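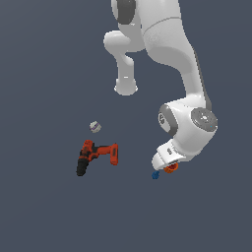
Can visitors walk through the Jatex plant without an employee in the family?
Anyone can, once a year. The spring open house is free, and you sign in at the front gate on Magagula Road.

I went on Sunday, May 19, 2024, and had a great time! Our group of 52 met in the lunchroom, where Tumaini Mfaume from the paint department handed out safety glasses and got us moving. She has worked at the Jerport plant for seven years and knew the first name of every person we passed.

The stamping line was my favorite stop. You feel each press through your shoes before you hear it — my nephew wanted to stay there all afternoon (so did I). We also saw the door line and the parts room, plus a long hallway of employee softball photos going back to the old building.

Outside, families were planting along the Tiver Creek path. Employees had put in 80 young maples there in March, and visitors got to add the shrubs between them. Kids got their own shovels and went home muddy and very pleased. A bake sale by the gate brought in $3,068 for the Jerport library, and the lemon bars were gone before our tour let out.

Wear closed shoes, and park behind the ball field if the front lot is full.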